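Gripper keeps squashing soft things, wrist camera build
Zillton Makers Forum > Projects > Arms and Grippers

odthorpe_shed
Posted 2024-02-24
Second arm is up on the bench in the shared shop. Black parallel gripper, two printed fingers, small camera at the wrist. It handles blocks and cups fine. Bread is the problem. The fingers close until the current limit trips, and by then a sandwich half has lost its filling. I have the limit at 300 mA and going lower makes the motor stall before the fingers get there.

The other thing is what the wrist camera gives me on the way in. I'm at 3 ms exposure and the close part still goes soft.

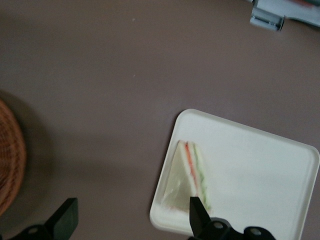
I want to stop on position and drop the current limit altogether. Has anyone done that with the Llanos driver board? The tray is white and the bread is white, so finding the edge from the camera isn't great either.

benchrat
Position only is a bad idea. Bread isn't the same thickness twice. Put foam pads on the fingers and leave the limit where it is.

odthorpe_shed
Tried foam. It picks up crumbs and then it slips.

lowgear
Silicone sheet, 2 mm, glued only at the top so the bottom can flex. You can wipe it off. I also disagree with benchrat, position works if you read the width first and close to a bit under that.

benchrat
Read the width with what? The picture is smeared right where he needs it.

lowgear
Stop the arm, wait, grab a picture, then move. It costs a little time per pick.

tinsnips
Which way are you gripping it? If the fingers go across the cut side you're pushing on the layers. I'd turn the wrist and take it by the two bread faces.

odthorpe_shed
Lying flat I can't get a finger under it, so the faces are out unless I stand it up first. Will try the pause. Servo loop is at 4000 Hz if that matters to anyone.

benchrat
It doesn't. Your gearbox has more slop than that loop can fix.

lowgear
Post the finger file when you get a chance and I'll add the slot for the silicone.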